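Preparing Simulated Household Episodes for Policy Evaluation

This guide sets out the procedure used at the Wikstead laboratory to score a two-armed household policy in simulation. It is intended for new members of the evaluation team and for partner groups who wish to reproduce the results reported with the Parura benchmark. Readers should have a working installation of the Disum simulator and read access to the episode store.

The method compares policies on the same fixed set of 484 episodes. Each episode is limited to 1,000 control steps. A policy is given no map of the house and must act on its own camera views and joint readings.

Step 1. Fix the episode list

Load the published list and confirm that it contains 484 entries. Do not remove episodes that seem too hard or badly lit. Earlier internal results left out a number of them, and those scores cannot be compared with current ones.

Step 2. Check the start view

Render the first head-camera view of each episode before any policy is run. Reviewers confirm that target objects rest on the floor or on a surface and do not sink into it. Small round objects need the most care. The two pumpkins near the garden door are a useful check, as contact errors at the floor are easy to see against the planks. Glass should also be reviewed: the lawn and fence should show through the upper panes, while the frosted lower panels should remain closed to view.

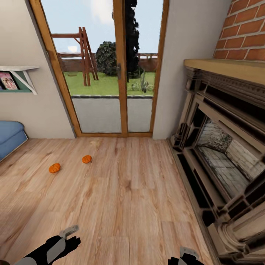 Step 3. Run the policy

Run every episode with 4 random seeds. Keep the control rate the same for all policies under comparison. If the simulator stops during an episode, restart that episode from its first step with the same seed and record the restart in the run log. Partial episodes are not to be joined together.

Step 4. Review arm posture and clearance

Select 100 episodes at random and inspect the stored views. The reviewer records whether either arm is close to furniture, stairs or the floor. A gripper held just above the planks, as with the right arm below, is marked "low" and is not counted as a contact unless the contact log shows a force. The open floor between the staircase and the sofa makes this judgment simpler than it is in narrow rooms. Disagreements between reviewers are settled by Marianna Kołodziej. 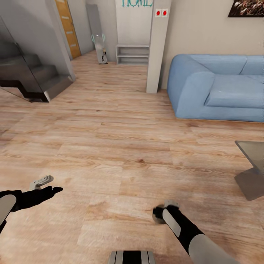
Step 5. Compute and report the score

Report the mean success rate over all episodes and seeds, together with the spread across seeds. List contact events separately. A policy that reaches its goal after striking furniture is still scored as a success, but the event must appear in the second table. The scoring script written by Teodor Sikora produces both tables in the required layout.

Results received before the end of August will be included in the next benchmark update.

Contact: Tumaini Khaemba, Evaluation Group, Wikstead
© Wikstead Laboratory. All rights reserved.
Shares: 4 | Comments: 0
Back to top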